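Clerkex 165-Piece Repair Kit — quick review after stripping a Dell desktop

Posted by Nurhan Kaplan, Mar 4, 2026
Filed under: Tools, Old computers
2 comments

Short version: good bits, good driver, mediocre tray, silly tweezers. Would buy again. Longer version below, typed fast, dinner's on.

I'd been using the same mixed bag of screwdrivers for years. One from a bike kit, one that came with a shelf, one I think belongs to my brother. Fine for shelves. Less fine for the stack of old office desktops now sitting along my hallway wall. I got them when the Trindmont office closed up, they wanted them gone by the end of the week and I have no self control. Plan is to strip them, clean them, build as many working ones as I can, sell or give away the rest as parts.

So I needed a proper kit. Aslı Toprak at the shop in Tostimham had the Clerkex behind the counter and let me open the box and poke at it before paying. That sold me more than the packaging did. The packaging is awful. A lot of orange.

What's in it

165 pieces on the label. That figure counts every bit, every pick, every little plastic wedge, so don't picture 165 tools. Mostly it's bits. Phillips in all the sizes I'd want, flat, Torx, Torx with the hole, hex, the tri-wing ones, a few shapes I can't name and will never use. One main driver with a spinning cap. A bendy shaft extension, a straight extension, a small ratchet, nut sockets. Then picks, wedges, suction cup, a brush, tweezers, a wrist strap and a magnetic mat.

Weighs 816 grams with everything in the case, kitchen scale. Light enough for a backpack. Not something you'd want in a coat pocket.

The driver

Best part of the kit by a distance. Knurled metal barrel, cap on the end spins freely so you can hold it with a fingertip and turn with the others. Sounds like nothing, saves your wrist over a long evening. Case screws, drive cage screws, motherboard screws, all with the same driver and two bits. Good magnet too. Strong enough to hold a screw pointing down, weak enough that the bit still comes out without pliers. I've had drivers that failed at both.

Barrel gets slippery if you've been handling thermal paste. Wipe your hands. I didn't, first time, and dropped a screw under the board and spent ages tipping the whole case side to side, listening for it.

The bits

No rounding so far. I leaned hard on a couple of stubborn case screws, the kind somebody has overtightened with a power driver, and the Phillips tip came out looking the same as it went in. The Torx ones fit snugly. Fit is the thing I care about, I don't need to hear about what steel it is, every kit claims the same steel.

Small complaint — sizes are printed on the bits in gray on slightly darker gray. Under my desk lamp I can read them. In the hallway, no chance. The case has sizes molded next to each hole, which helps right up until you put one back in the wrong hole. I have definately put some back in the wrong holes.

The flexible shaft

Skeptical about this going in. They're usually junk, you turn the handle and the shaft winds up like a spring and then lets go all at once. This one does wind a bit. For starting a screw in an awkward corner it's fine. For final tightening use the straight extension. For loosening anything that's been in there for years, don't even try.

How it went on the Dell

First one on the bench was a Dell, side off, laid flat so I could get at the board from above. Processor out, memory out, power supply left alone for the time being. This is the stage where a kit shows you what it's missing. Getting the covers off is easy, anyone can do that with a butter knife. Working down around the socket with a power cable bundle flopping about next to your hand is where you start noticing handle length. 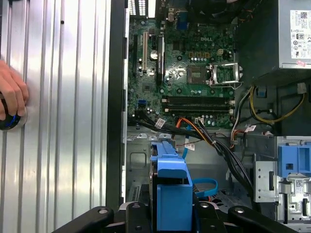
Handle length is good, for the record. Long enough to clear the side of the case with the short extension on, and with the straight one you can reach down past the cabling without your knuckles scraping on everything. My knuckles have opinions about case edges. Get thin gloves if yours do too.

Nothing in the kit is needed for the socket itself, it's a lever and a frame, fingers do the job. But please don't go anywhere near the contacts with the picks. Or the brush. Or the tweezers, God no. Find the plastic cover if you've got one, or close the frame over it when you walk away from the table. I say this as a person who once sneezed near one of these with a pick in my hand.

Same with the memory clips. Thumbs. The wedges look like they'd be made for that and they'll work, but thumbs are faster and you can feel what's going on.

Expansion slots I cleaned out with the brush in the kit. Okay brush. Stiff bristles, sheds a little when new, so run it over your jeans a few times first. For the bigger dust I used a cheap hand blower, not included, and it should be at this price.

The magnetic mat

Liked this more than I thought. It's thin, about as thick as a placemat, with squares printed on it, and you can write in the squares with a dry marker. I put each lot of screws down in its own square and wrote where they came from. Sounds fussy. Then the phone rings, you go and talk for half an hour, you come back and every screw still knows where it lives.

Marker comes off with a thumb, which is nice for cleaning and less nice when your sleeve drags across it. Mine now says "bord scr" in one square and a smear in the next.

One thing, keep it away from hard drives you care about. Probably fine. I just don't like a magnet near them and I moved it to the far side of the table.

The tray

Here's where they saved money. Bits sit in a plastic tray that slides out of the case sideways. Slides out when you want it, and also when you tip the case. No latch, only a bit of friction. Carried it from the hallway to the kitchen upright and got half the Torx row on the floor. Rubber band around it now. Works, looks terrible.

The holes are a shade tight also. Fine when your hands are warm, annoying otherwise. Push on the bottom of the bit and it pops up. Took me a day to figure that out and there's no leaflet. Well, there's a leaflet, it's a warranty card.

The tweezers

Two pairs, straight and bent. Tips on the straight pair don't meet. They cross. I could grab a jumper with them if I really went at it but a screw just rotates and falls. The bent pair is better, good for fishing things out from under a cable. I went back to my old ones for anything small.

The wrist strap

It's a wrist strap. Clip's a little weak and pops off painted metal, find a bare bit of the case to clip onto. Cord is long enough that you can turn round and reach the table behind you.

Compared with the other one

Recep Sönmez lent me his Özkan set for a weekend so I could try them side by side. Özkan has the nicer case, no contest, proper hinge and a foam insert, and the bits click in. Fewer bits though and the driver is plastic, short, and a bit fat for my hand. Tweezers are far better. If I only ever opened laptops I'd probably get the Özkan. For desktops, reaching down into a metal box all evening, the Clerkex driver wins it for me.

If they sold the Clerkex driver with the Özkan case I'd stop writing right here.

Things to buy alongside

Thermal paste. None in the kit, obviously.
A hand blower or a can of air.
Decent tweezers, see above.
Lamp with a bendy neck. The inside of a computer case eats light, black plastic in black shadow, and you'll be squinting at the labels by the board headers without one.
Small zip bags for screws if you have more than one machine open. Don't be like me, don't have more than one machine open.

Who's it for

Someone doing a few computers, the odd console, glasses, a kid's toy with those three-sided screws. If you fix things for a living you've already got a favorite driver and you don't need this. If you're opening one PC once, to add memory, borrow a screwdriver.

Score, if I must: four out of five. Loses one for the tray and the tweezers together. The rest I've got no quarrel with, and the driver lives in my back pocket now, have sat on it already, it survived.

Next up is cleaning the board and finding out which of the processors in my egg carton goes with which machine. I labelled them. On the lid. Then I turned the lid around.

Comments

İlker Bozkurt
Same problem with the tray. I put a strip of felt down one side, the sticky kind for chair legs, and it holds now even upside down. Cut it thin or the thing won't go back in at all. Did yours come with the small hex bits doubled up? I have a repeated size and one missing.

Aslı Coşkun
Got this for my son after reading and he's taken apart the toaster. Bits are good, agree. Can you tell me if the main driver takes normal bits from the hardware store or only the skinny ones?

Nurhan Kaplan
Skinny ones only in the main driver, the ratchet takes the fat ones. İlker, felt is a great idea, stealing it. Checked the hex row and mine's all there, take yours back to the shop and they should swap it.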